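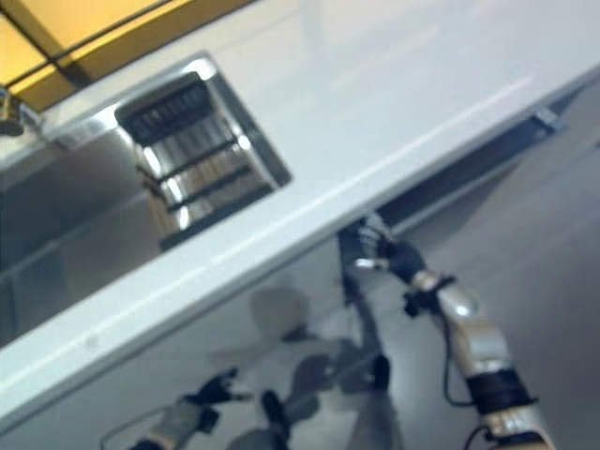 Equipment plan for the second half of the year

The budget request for the kitchen project goes in this month, so this is what is on it and what we left off. Questions should go to Ghassan Hamdan before the request is filed.

The largest line is hands. We priced three options in January. Broso sells a complete five-finger hand with its own controller, and replacement fingers can be bought one at a time. Tedine is cheaper up front, but a worn finger means sending the whole hand back, and the quoted turnaround is 60 days. Bataineh would not quote on fewer than four units. We are asking for one spare Broso hand and a set of loose fingers. If the spare gets cut, please leave the fingers in. We can work around a missing hand for a week or two by changing the schedule, but without fingers we stop.

Gloves and fingertip covers have been coming out of general supplies, and that has to end. They now have their own line, at 109 pairs for the six months. The count comes from the work log and assumes we keep going with counters, sinks and cabinet fronts at the present pace. Buying by the case from Radora brings the price down a little, and the cases fit on the shelf we have.
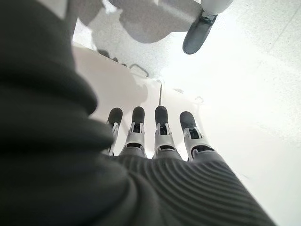
Cables are the item people tend to forget. Anything that runs along the outside of a forearm gets pulled sooner or later, and last year we paid for rush shipping on cables that cost less than the shipping did. The new plan keeps 7 of each length on hand. When the bin is down to two, write it on the sheet by the door and Ghassan will reorder.

Service hours are the part we are least sure of. The current contract covers 412 hours of arm time per quarter before the extra rate applies, and we went over it in the winter. Moving up a tier would cost more than the overage did, so we plan to stay where we are and look at the hours again in the fall. Please log arm time on the day you use it. Late entries made the last bill hard to check.

Left off for now are a second kitchen counter, new lighting and the mobile base. The base was the hardest to drop. It would need floor work before we could use it, and we don't have a price for the floor yet.

Comments are due by the end of the day on Tuesday, June 17, 2025.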